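Print this page | E-mail this page
Search Go

Nostbridge Robotics Club: Project Handbook
Folding with the Hand-Held Grippers: Recording Procedure for Student Teams

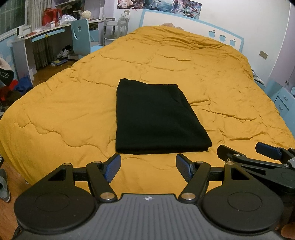 Vol. 3, No. 2, p. 14

This procedure covers the folding task of the Grusura project. Students record demonstrations with the hand-held grippers, and the club trains the folding policy on the recordings. Read all of it before your first session. Setup and calibration of the tools are covered in the previous section.

1. Choose the surface

Any flat surface large enough for the open garment will do. A made bed is acceptable. Pull the cover straight, but do not try to remove every crease. The policy must cope with wrinkled and quilted covers, and the current set has too few of them. A solid cover color that contrasts with the garment makes the later review faster.

Leave the furniture and belongings where they are. Rooms that have been cleared for recording all look alike, and the first training run suffered from it.

2. Choose the garment

Use plain garments in the first week. Thick fabric holds a fold and is easier to start with. Thin knits slide out of the fingertips and should wait until both operators have finished 20 accepted episodes. Check that pockets are empty and zippers are closed.

3. Check the tools

Open and close each gripper fully, five times. The linkage should move without catching. Look at the marker on the body and wipe it if it is smudged. Inspect the fingertip pads for lint. Lint reduces grip on the second fold, where the layers are thickest.

4. Record the episode

a. Lay the garment flat, front side down.
b. Start the recording with both grippers open and clear of the garment.
c. Grasp one sleeve or side near the edge and fold it to the center line. Repeat on the other side.
d. Bring the hem up in one motion with both grippers. Move at half of your normal speed.
e. Release, then lift straight up before moving sideways. Dragging a fingertip across the stack shifts the top layer.
f. Hold both grippers open near the folded garment for two seconds and stop the recording.

Small errors are allowed if you correct them with the grippers. If you touch the garment with a bare hand, discard the episode.

The finished stack does not need to be a perfect rectangle. A stack that is wider at one end passes if all layers stay together when it is lifted.

5. Label and upload

Copy the files to the Tunitance server the same day. Name the folder with the team code, the garment type and the surface type. Episodes without a surface type are rejected by the upload script.

Status of the set

At the end of June the server held 3,725 episodes, of which 3,285 passed review. Of the accepted episodes, 541 use a bed as the surface and 205 use a dark garment on a light or bright cover. Teams with a choice should record more of the last kind.

Known problems

Tracking is lost when one gripper passes directly over the other. Keep them side by side during step d. If the log shows a gap longer than half a second, record the episode again.

The Văn upload client fails on folder names with spaces. Use underscores.

Contact | Copyright Nostbridge Robotics Club | Back to top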